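Spent the afternoon making November birthday cards, four of them, all from the same sketch. Writing it down here in order before I forget what I did.

1/ The sketch is one I've used before. Wide strip down the left, a panel set slightly high on the right, sentiment tucked under the panel. It suits scraps, so I got the scrap folder out first and the new paper stayed in its wrapper.

2/ Card bases are 315 gsm, cream. I used to use 225 and it's fine for a plain stamped card, but once you've got two layers and foam pads on the front it starts to lean back when you stand it up.

3/ I still use the 225 for the layers. It takes ink well and goes through my die machine without needing a shim.

4/ The strip is from the Lorasach paper pad, the one with the small mustard leaves. It's printed on both sides and I keep forgetting to check the back. The back is a narrow grey stripe and I like it more than the leaves now. Two cards got leaves, two got stripes.

5/ Score first, then fold, then go down the fold with the bone folder. I folded one before scoring and it cracked along the spine. That one is now a gift tag.

6/ Stamps are the Brillus hedgerow set. I only used the wren and the blackberry. The wren has very fine lines on the wing and needs a light hand. With too much ink the wing fills in and you get a dark blob with a beak.

7/ Ink was a dark brown, heat set for a few seconds. I don't use black on cream any more, it looks hard. 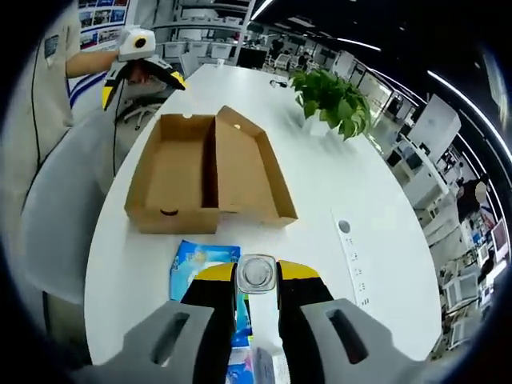
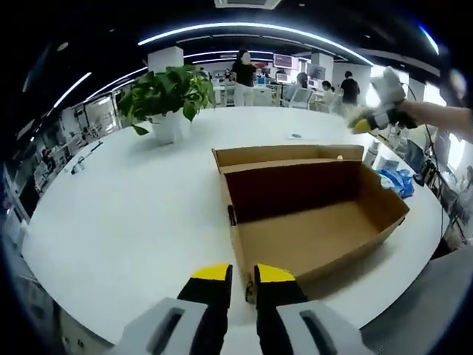

8/ Colouring. Pencils only this time, three browns and a dull pink for the berries. I put the pink down first and went over it with purple. If you do the purple first the pink doesn't show at all.

9/ I left the leaves uncoloured on two of the cards. Partly laziness. They look all right next to the stripe.

10/ Sentiments. I have one "happy birthday" stamp that I like and it's slightly too long for this panel, so I stamped it on a separate strip and cut it into two words, then set the second one a bit lower. Foam pads under "birthday", glue under "happy".

11/ Someone asked last time which glue. It's the Gamadon one with the fine tip. It dries flat but it's slow, so put a book on the card and leave it alone. I lifted the book off too early and a corner had come up.

12/ Anitha Kandasamy posted a version of this sketch turned on its side, with the strip along the bottom, and I tried that for the last card. It gives you more room for the sentiment. The wren ended up rather far from the berries, so I added a bit of thread between them. Looks deliberate enough.

13/ Thread is plain linen, wrapped twice and taped at the back before the panel goes down. Tape it after and you'll be picking glue off your fingers.

14/ Envelopes are the part I always leave. These cards have a raised front, so they need the deeper envelope, and I only had two. The other two cards are waiting until I can get to Piątek, where you can buy them singly.

15/ Inside of each one is a piece of white copier paper, trimmed a little smaller than the card and stuck down along the fold edge only. My pen skips on the cream card, which is why I bother.

16/ Things I'd change: slightly narrower strip, and a mat behind the panel on the leaf ones because the edge gets lost. I'd also stamp a few spare wrens at the start. I ruined two and had to clean everything and ink up again.

17/ Christmas cards next. I've got a box of robins from last year already stamped and not coloured, so I'll start with those. If anyone has a sketch that works for a tall narrow card, send it over please.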